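Station walk-through, household chores bench – June, start of shift
Checked by: Lensa Kumsa
Second reader: Lorna Soriano
Chore on trial: pick up a mug with two hand-held grippers, set it down upright

**Operator and grippers**

- [x] Finger pads clean on both grippers. Left inner pad is lifting at the tip. Replace before Sunday.
- [x] Jaws open fully and close without sticking
- [x] Markers flat and readable
- [ ] Cables long enough to reach the far side of the table. *Fail. Right one pulls tight on a long reach.*
- [x] Backpack straps adjusted, buckles closed

**Table and floor**

- [x] Table steady under load
- [ ] Walkway clear on both sides. *Fail. Folding chair lying on its side, cord on the floor by the office chair. Stand the chair up or fold it away.*
- [ ] Drinks and phones off the side table. *Open. Phone and plastic cup both there at check.*
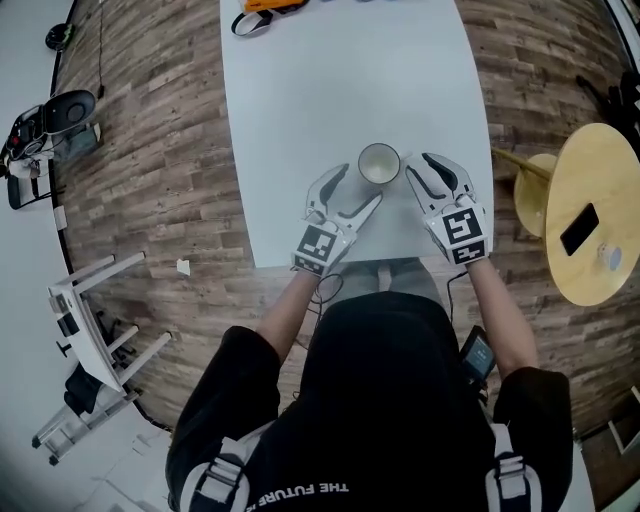 *Mug station, operator seated, both grippers open.*

**Comments**

LK: The Ivik arm trained on 288 mug runs still isn't ready for a kitchen. It handles a mug alone on a bare table. Put a plate next to it and it stalls or bumps the rim. I would not sign it off for unattended use.

LS: Agree. Amonow wants 800 runs before the next review and we have 145 logged with clutter – too few to say much. Dish loading should stay with people for now. Wiping a flat counter is closer.

LK: Grip force limit left at setting 2. Do not raise it for ceramic.

**Result:** pass with three open items. Recheck the cable and walkway before the afternoon block.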